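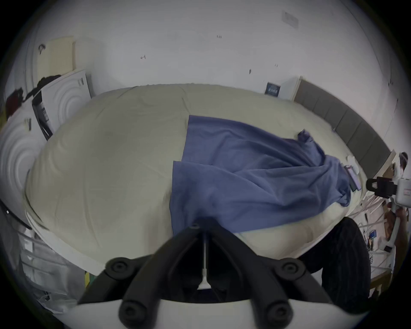

Small hotels should drop the two-night minimum

I wanted one Wednesday night in Randwood last October. Every guesthouse near the harbor asked for 2. I ended up at the Dobre, a plain place by the bus station that sells single nights for 49 a person, breakfast included.

Owners say short stays cost them more in laundry and cleaning. Fine – add a fee and print it next to the rate. I would have paid it. Half the rooms on that street were dark by nine, and my money went across town.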